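April 16, 2024

Slept badly, and then in early to do the finger pads before anyone wanted the gripper. I have been putting this off since February, when I first wrote in here that the right finger felt smoother than the left and was told it was my imagination.

The official line from Hetach is that the mesh pads are good for 600 hours of gripping. I have my doubts about any number that round. What is an hour of gripping? Closed on something, or just powered up and waving at the table? I asked them that in writing and got back a link to the same page I was quoting from. Our log says 545 hours, but the log counts from the moment somebody switches the thing on, and people here switch it on and go to lunch. So by the log we were nearly due, and by any sensible reckoning we were well short, and yet the pads had been slipping on plates for two weeks. Make of that what you like. I make of it that the number came from sales.

Anyway. Power off at the wall, because I don't trust the soft stop, then the two little screws at the base of each finger. One came out like butter. The other had been put in by someone who believes in thread lock the way other people believe in vitamins. Warmed it with the iron, leaned on the driver, said a few things, got it. Head is chewed now. I put a new one on the order and used one from the spares tin in the meantime, which is a hair longer than it should be but doesn't foul anything. I checked twice.

The old pads peeled off in strips and left their glue behind. The manual says "remove residue with a suitable cleaner" and stops there, so no help. Alcohol did nothing for ten minutes and then did everything at once. I let the fingers sit over coffee. The replacement pads are from Stirnwood this time, half the price, same pattern as far as my thumb can tell. The catalog calls them an upgrade, naturally. I have yet to meet a spare part that wasn't one. I'll write down the hours on these and we'll see who was right.

Set the angle with the brass gauge and then argued with myself about it. The Carbone people who sold us the setup wanted the fingertips meeting dead level. I think that's wrong for anything round. If the tips meet perfectly and the rest of the pad stands off, you're holding an orange by two points and hoping. I backed them off a touch so the pads come together lower down. They would say I've voided something. They can come and say it in person – they haven't been out since the install.

Blew out the vents while I was there. The big one was furry, the small one not too bad. There is supposed to be a temperature warning if they clog. I've never seen it go off, which either means it never gets hot or the warning doesn't work, and I know which way I'd bet.

Then calibration with the marker board. This is the part I believe in least. The Sestska software has you stand the board up, move the gripper around until it has seen the pattern from enough sides, and then it gives you a green tick. No error figure unless you go digging in a file. First run, green tick, and the figure in the file was terrible. Moved the board out of the glare from the glass, did it again, green tick again, figure much better. Same tick both times! What is it for, then? I have asked for the figure to be shown on the main screen. I was told it would confuse people. It would confuse them less than a plate on the floor.

By then the place had filled up and I had an audience, of the kind that looks at its own hands. Put the orange out on its plate and took a picture for the book before trying anything, with the fingers as I'd left them.

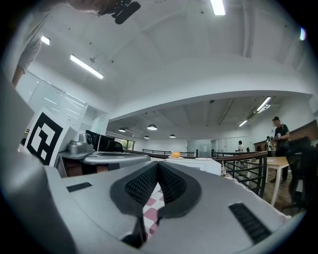
New pads on, vents done, orange waiting on its plate in the middle distance.

First grip held. Second grip held. Third one let go just as I lifted, and I was ready to blame Stirnwood until I wiped the pads and found I'd left a film of alcohol and old glue along one edge. Cleaned it, tried again, fine from then on. So that one was me. I've put it in the log as "operator," which should please them.

Left to do: chase the screw, find out where the brass gauge's case has got to, and look at the cable where it bends, as I didn't like the feel of it. Also write the hours on a strip of tape and stick it inside the drawer, where it can't be reset by a software update. Back hurts from the low stool.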